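Why does oil float?

Oil is lighter than water of the same size. So when a ship loses oil in the sea, the oil goes up and makes a thin, shiny skin.

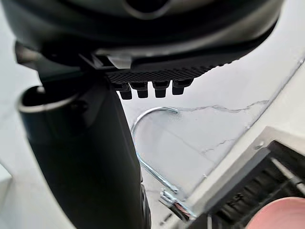
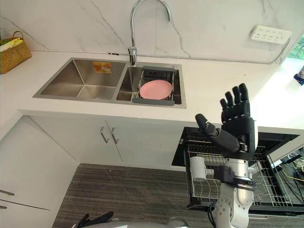 A gripper close up, and a double sink with a plate in its rack.

At Relby harbour, workers put a long floating wall around the oil. It is called a boom. One boom there is 900 metres long! Then a boat called a skimmer collects the oil from the top. Birds must stay away until the water is clean again.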